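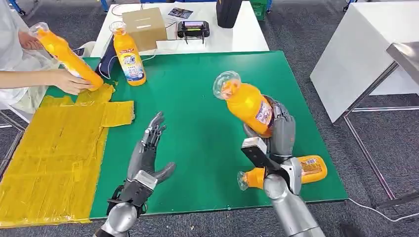
By Tahsin Haque
Filed under: Around the House | June issue

Let's talk about bottles! I know, I know -- last month was drawer liners, and a few of you wrote in to ask whether I was all right. But the cupboard under my sink has been bothering me since we moved to Cledton, and a few weeks ago I finally pulled the whole lot out onto a table and had a proper look at it. I have been telling everyone who will listen ever since, and now it's your turn.

What I had in there was 17 bottles. Seventeen! Four were the same dish soap, bought on four separate trips because I couldn't see the ones at the back. Two had labels so faded that I could only guess by smell (please don't do that, I got a noseful of something minty and regretted it). One had come with us from the old apartment on Skultgate and I'm fairly sure it came from the apartment before that.

So the first thing I'd say is get them all out at once. A table works much better than the floor, and a plain one is best of all. A solid color like green is lovely for this, especially if your bottles are orange, like so many are, because everything shows up at a glance. Stand up whatever will stand up. Lay the others on their sides for a minute and see what the caps do. If you find a drip, that bottle goes in a bowl until you've dealt with it.

Then turn every label toward you. I can't tell you how much I enjoyed this part. When bottles share a color and a clear cap, the label is the only thing doing any work, and you'd be amazed how different they are once you line them up. White and blue on one, yellow and white on another, a bit of red on a third. My daughter, who is six, sorted ours by label color faster than I could read them, and she got all but one right. Now she checks on them. On Thursday she informed me that a yellow one was in with the blues, and she was correct.

Pick them up, too. I used to judge how full a bottle was by looking, which is hopeless with colored plastic. Hold it low down, tip it a little and feel where the weight goes. Two of mine that looked full had barely a spoonful left in the bottom. I stood those on their caps in a mug overnight and got enough out of them for a sink of dishes each.

A word on pouring one bottle into another. If it's the same product, same brand, same everything, go ahead. If it isn't, leave it alone, and with anything stronger than dish soap don't combine at all, even when the two look identical. Keep the original label on as well. I had a phase of decanting into pretty glass and I had to throw out a whole jar of something because I couldn't remember what I'd put in it. Gloves are a good idea for the sticky ones. I wear thin white cotton ones under rubber ones, which makes me look like a stage magician, but my hands have never been better.

Now, sizes. Most of what I kept is in 725 ml bottles, with a couple of 1000 ml refills, and I had one enormous 1440 ml thing that never fit on any shelf I've owned. The shelf in our cupboard is too low for it by the width of a thumb. It lives in the laundry room now, and the cupboard door closes for the first time since March. I measured the shelf after that, and wrote the height on a bit of tape inside the door so I'd have it handy next time I'm shopping.

For the shelf itself I used a Skovent tray, the shallow kind with a lip, and it has been wonderful. It slides out like a drawer, so the back row isn't a mystery anymore, and if something leaks the tray catches it. Any baking sheet with a rim would do the same job. Tall bottles go at the back, the ones we use daily at the front left, spares on the right. Cloths are folded in a bag hung from a hook on the door, because they used to get stuffed in between the bottles and knock them over.

I'm down to nine bottles and I could name every one of them for you. The dish soap should last us well into the fall.

If you try it, send me your number! Mrs. Weerakoon across the street has already beaten mine with a very impressive 31, and she hasn't started on the garage.

Next month: the spice shelf. Bring your cumin.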